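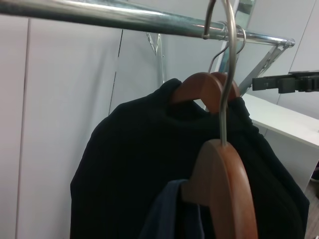 I spent most of last winter selling off clothes, and people keep asking how I did it, so I'm putting it in one thread. I started in February with a closet I couldn't close. The goal was 100 pieces gone. The first rule I set was that everything had to come off the rail and go on the bed, and only what I'd worn that season went back. Good wooden hangers stayed, wire ones went to the dry cleaner.

Where to sell. I tried two apps, Kendov and Wike. Kendov gets you more for coats and boots. Wike is faster for basics, but buyers there will offer you $2 for anything. Say no once and most of them come back with a real number.

Measurements matter more than the size on the tag. Lay it flat, pit to pit, then shoulder to hem. Put both in the first line of the listing. After I did this, the questions mostly stopped.

Do not iron everything. I lost a whole weekend to ironing shirts that sold for less than lunch. Steam the collar and move on.

Halima Akpan told me to list on Sunday evenings and I ignored her for a month. She was right. Same sweater, same price, no bites on a Tuesday, gone by Monday morning when I put it back up.

Shipping - weigh the item in the bag before you set the price. I undercharged on a wool coat and paid the other $17 myself. Still annoyed about it.

Stuff that didn't sell: formal dresses, anything with a belt missing, the Broralora jeans everyone had a few years ago. I gave those to Fatima Onuoha for the spring swap at her building.

Final total was a little over $800 after fees. Most of that came from coats and one pair of boots. The T-shirts barely covered the tape.

Someone asked if I've bought anything since. Yes. One raincoat and some socks. I look at the raincoat again every time it's dry for a week and think about listing it.

Replies are open if you want to know about fees. I still have the spreadsheet.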